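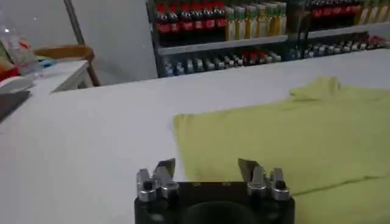 Reading time: 4 minutes

Robot Learning at Plomesport
Handout 6: Learning to fold from two points of view
August 2021

Welcome back, everybody, and thank you for the thoughtful questions about last week's rigid objects. I promised we'd get to cloth, and I know a few of you have been looking forward to it (me too, I'll admit!). Please read these notes before the lab session and bring your write-up from Handout 5, as we'll need your notation again.

Why cloth is hard

A block has a position and an orientation, six numbers in all, and once you have them you can plan a grasp. A cloth has no such short list. Every fold and crease is part of its state, and a good deal of that state is hidden under another layer. In January we tried fitting a mesh model to the cloth and planning on top of that, and those of you who sat through it will remember how long each plan took. So in the Prukska project we skip the mesh and learn straight from camera images to arm motion, using demonstrations.

What the policy gets to look at

The opening picture comes from the wrist camera on Tima, our two-armed robot. The two silver fingertips stand open, with the lime cloth spread out beside them. The wrist view is wonderful for the last little stretch of a reach, when you want to know where the edge is compared with the fingertips, but it's rather poor at telling you how the whole cloth lies, because so much of it runs past the bottom of the view. Tima's head camera takes care of the larger layout.

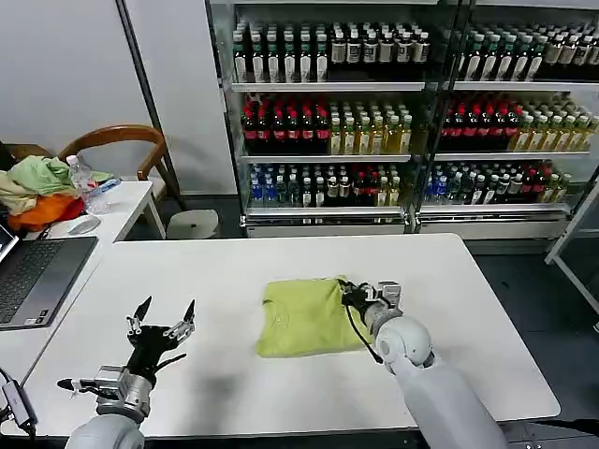

Figure 2. Head view: the right gripper pinching the edge of the folded cloth, left hand open and empty.

Notice how the forearm and gripper come in over the cloth in Figure 2. An arm reaching across a workspace will always hide something, and the finer details of the pinch are small in this view, so the policy is given both images at every step.

The method, in brief

We collected 80 demonstrations and cut them into more than 2000 short segments. Each segment pairs the two camera images and the joint readings with the motion that followed. Our training code, Jin, passes each image through its own encoder, joins the results with the joint readings, and predicts a short run of future motion. The robot carries out the first part of that run, looks again and predicts afresh. If this reminds you of receding-horizon control from Handout 3, good, it should!

We trained three versions: head only, wrist only, and both together. The head-only policy tended to close its fingers just short of the edge. The wrist-only policy pinched nicely once it got there, but often wandered off before arriving. The combined one did best on single folds, though it still struggled when two layers slid apart.

For the lab

Load the 175 held-out segments and run all three versions on them. Plot the prediction error against time to grasp, one curve per version, and write a paragraph on where the curves cross. Then mask the wrist image in the combined policy and repeat. Keep training runs to 600 steps, please, so that everyone gets a turn on the machines.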